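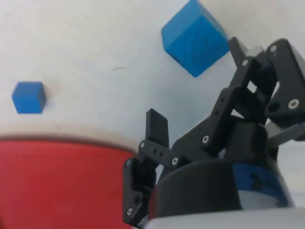
Figure 5. Large and small blue cubes on a white surface

5. Recording Player Availability

This section explains how club staff enter injuries, suspensions and other absences in the Provotus squad register. It applies to all clubs in the Diltodham league, including reserve and youth teams. Staff must have an Editor or Medical account before they begin. Accounts are issued by the league office on written request from the club secretary.

5.1 Opening an absence record

1. Sign in and select Squad from the main menu.
2. Choose the team. If your club enters more than one team, check the team name at the top of the page before going further.
3. Select the player by shirt number or last name.
4. Select New Absence and choose Injury, Illness, Suspension or Other.
5. Enter the first match or training session missed.
6. Enter an expected return month, or select Not Known.
7. Select Save. The player's status changes from Available to Out.

Note: Injuries received while a player is away with a representative side are entered in the same way. Select Representative Duty in the Origin field and give the name of the side. The home club remains responsible for the record.

Caution: Do not enter a diagnosis in the Comments field. Comments may be read by every account holder at the club and are limited to 400 characters. Medical details belong in the Medical tab only.

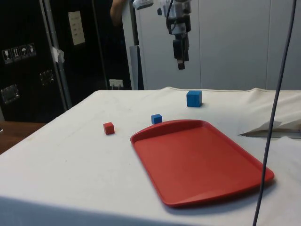
RETURN TO PLAY

5.2 Closing an absence record

A player marked Out cannot be added to a match squad. The record must be closed before the squad is submitted, and only a Medical account can close a record of the Injury type.

1. Open the player's page and select the current absence.
2. Select the Medical tab and complete the clearance form.
3. Attach the signed clearance if the player was assessed outside the club.
4. Choose Full Return or Limited Return. Limited Return allows training but keeps the player out of match squads.
5. Select Close Record and confirm with your password.

Head injuries follow a separate path. The system will not accept a return date earlier than the minimum period set in the league rules — this applies even when a signed clearance is attached.
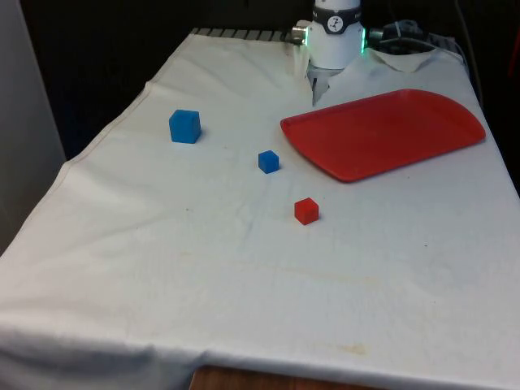 If a record was closed in error, select Reopen within the same day. After midnight the record is locked, and a correction must be requested from the league office using Form 37. State the player's registration number, the date shown on the record and the date that should appear.

5.3 Availability reports

The availability report lists every registered player with current status and expected return. Coaches usually print it before squad selection.

1. Select Reports, then Availability.
2. Set the match for which the report is needed.
3. Clear the Show Closed Records box unless past absences are required.
4. Select Print or Export.

Note: Exported files contain personal information. Store them on club equipment and delete them after the match.

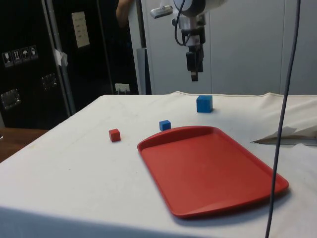 Reports for cup fixtures must be run separately, as suspensions from league matches do not always carry over. The Marquez Cup and the Burnel Shield each have their own entry in the Competition list. If a competition does not appear, the club has not been entered for it in the current season.

5.4 Error messages

Error 66: The player is registered with another club. Check the registration number and contact the league office if it is correct.
Record Locked: Another user has the record open. Wait for that user to finish, then reload the page.
Return Date Not Accepted: The date falls before the end of the minimum period. See 5.2.

Questions on this section should be sent through the Help page to Samina Memon, Registrations Manager. Include the club name and the full wording of any message shown.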